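Werkstattbuch, 27. November

Sonntag, Labor leer, Heizung auf Sparbetrieb. Ich wollte die Kamera für den Prototyp von Cirska endlich so weit haben, dass man sie am Dienstag beim Spieletest zeigen kann. Ergebnis vorweg: halb.

Ausgangslage: Das Wackeln beim Laufen an Treppen. Zohreh hatte im April die Dämpfung eingebaut (lineare Interpolation, fester Faktor pro Frame), und seitdem behaupten alle, die Kamera sei »weich«. Ich habe das nie geglaubt. Ein fester Faktor pro Frame hängt an der Bildrate, und auf dem alten Rechner hinten links läuft das Spiel eben anders als auf Zohrehs Maschine. Heute einmal sauber aufgezeichnet: mit Begrenzung auf 240 Bilder pro Sekunde klebt die Kamera an der Figur, mit der langsamen Einstellung schwimmt sie hinterher wie ein Boot. Also alles auf Deltazeit umgestellt, Exponentialform statt Faktor. Der Unterschied zwischen den Rechnern ist jetzt mit bloßem Auge nicht mehr zu sehen. Gemessen habe ich das noch nicht, also bitte nicht als erledigt eintragen.

Zweiter Punkt, Bildschirmwackeln bei Treffern. Aktuell Zufallswert pro Frame, Amplitude 8 Pixel. Sieht aus wie ein Wackelkontakt. Habe auf Rauschfunktion umgestellt, Abklingzeit kürzer. Wird besser, aber ich misstraue meinem eigenen Urteil, wenn ich den gleichen Treffer den ganzen Nachmittag anschaue. Jemand anderes muss ran, am besten jemand, dem vom Original schlecht geworden ist.

Dritter Punkt: das Plugin aus dem Forum, das angeblich »alle Kameraprobleme löst«. Ich habe es installiert, wie versprochen. 1.332 Zeilen, davon ein guter Teil auskommentiert. Es legt beim Start eine eigene Ebene an und verschiebt unsere Anzeige für die Lebenspunkte aus dem sichtbaren Bereich. Die Raumgrenzen ignoriert es, sobald ein Raum schmaler ist als das Fenster. Genau diesen Fall haben wir im Korridor von Udine (die Karte, nicht die Stadt — wir sollten die Karten wirklich umbenennen). Wieder deinstalliert. Die Idee mit den Vorausblick-Zonen ist brauchbar, die bauen wir selbst nach, das sind zwei Abende.

Zu den Raumgrenzen: Die Karte Seol ist 352 Kacheln breit, und am rechten Rand springt die Kamera beim Zurücklaufen immer noch. Vermutung: Die Grenze wird vor der Dämpfung angewendet, müsste aber danach kommen. Wenn ich die Reihenfolge tausche, ist der Sprung weg, dafür ruckelt es am linken Rand. Das gefällt mir überhaupt nicht. Ein Fehler, der beim Tauschen zweier Zeilen die Seite wechselt, liegt meistens woanders. Verdacht auf Rundung der Position vor dem Zeichnen. Morgen prüfen, bevor noch jemand eine Ausnahme für Seol einbaut. 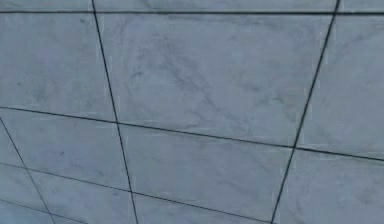
Nazanin Dehghan
Werkstattleitung Spieleentwicklung, Braltumbridge

Nachtrag, abends. Rundung war es zum Teil. Ohne das Runden kein Ruckeln links, aber zwischen den Kacheln flimmern jetzt feine Linien, sobald gezoomt wird. Man tauscht also einen Fehler gegen den anderen, das kennen wir ja. Zohreh schlägt per Nachricht vor, in eine Zwischentextur zu zeichnen und erst am Ende zu skalieren. Kann sein. Ich will vorher wissen, was das auf dem alten Rechner kostet, sonst diskutieren wir am Dienstag wieder über Gefühle.

Offen:
— Bildratenvergleich mit Protokoll, beide Rechner, gleiche Strecke
— Option »Wackeln aus« ins Menü (war schon im April beschlossen, steht immer noch nirgends)
— Vorausblick nur waagerecht, senkrecht macht es die Sprünge unlesbar
— Zohreh fragen, wer die Grenzen in Udine von Hand verschoben hat und warum

Stand liegt im Zweig »kamera-neu«. Bitte nicht in den Hauptzweig übernehmen, auch wenn es auf eurem Rechner gut aussieht.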